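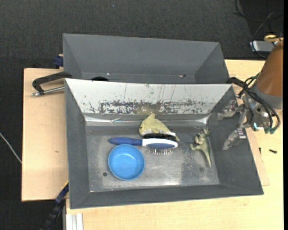

One bowl, one hairbrush, something fish-like and a dinosaur.

From: Wafula Biwott
To: Clalline Downsizers list
Subject: Re: What do you do with the "good" things?

Enikő Antal wrote:

> We're moving from the Sestard house to the two-bedroom in June and I have
> hit the wall everyone warned me about. The junk was easy. The kitchen was
> easy. What I can't get through is the stuff that is supposed to be worth
> something. My mother's dinner service has 73 pieces. My aunt's crystal. A
> clock. The kids don't want any of it and they were very nice about saying
> so, which made it worse. Do people still sell these things? Do I call an
> auction house? Geza says put it in storage and decide later.
>
> Enikő

Enikő,

Please don't listen to Géza about storage. I love the man, but he has been deciding later for 15 years, and he pays monthly for the privilege. He told me once that he went to visit his unit and couldn't get the door up because a rolled carpet had fallen against it. He took this as a sign that he should get a bigger unit.

On the dinner service: I went through this with my parents' set and can save you a few weeks of hope. I called two auction houses. The first one laughed, kindly. The second asked for pictures, and then asked whether there was any furniture. A dealer offered me a price for the whole set that would have bought us lunch if we skipped dessert. Gold rims can't go in the microwave and a lot of people won't wash by hand, so there goes your market.

What worked was breaking it up. I know, I know, sacrilege. But the replacement-china people will often take serving pieces when they won't look at a dinner plate. The gravy boat and the big covered dish went in a day. The plates we started using. Every day, for toast. I've broken three and felt bad about one of them.

The crystal is harder. Ours went to a theater group that needed glasses for a banquet where someone gets poisoned. I was invited to opening night and spent the second act worrying about the stemware.

Now, the clock. If it has a name on the dial, write it down before you do anything else, and do not polish anything. My cousin had one signed Szűcs with 1777 painted under the name, and for two generations the family treated it like a relic. Children were not allowed to run past it. When she finally had it looked at, the man said the case was a good bit younger than the date and the works were younger than the case. She kept it anyway. It loses an hour a week and she's fond of it. But she also stopped insuring it, and the savings so far have covered a weekend away.

Imre asked on here last month about photographing everything for the family before it leaves the house. I did that. I took over 131 pictures, put them in a shared album and sent the link to every relative I could find. Four opened it. One of them wanted to know who the guy on the couch was (me). Still, I'd do it again, mostly for the backs of things, where my father had written who gave them what and for which anniversary. That part I do look at.

As for the kids being nice about it, mine were too. Then the day before the truck came, my daughter walked out with the potato masher. She had turned down a sideboard, two lamps and the silver. She wanted the masher with the bent handle. So ask yours again, but ask about the kitchen drawers this time. You may have given away the inheritance in the easy part.

Bence still has the number for the Brilton charity shop that picks up. Ask for the morning slot. By the afternoon the van is full and they get picky.

Wafula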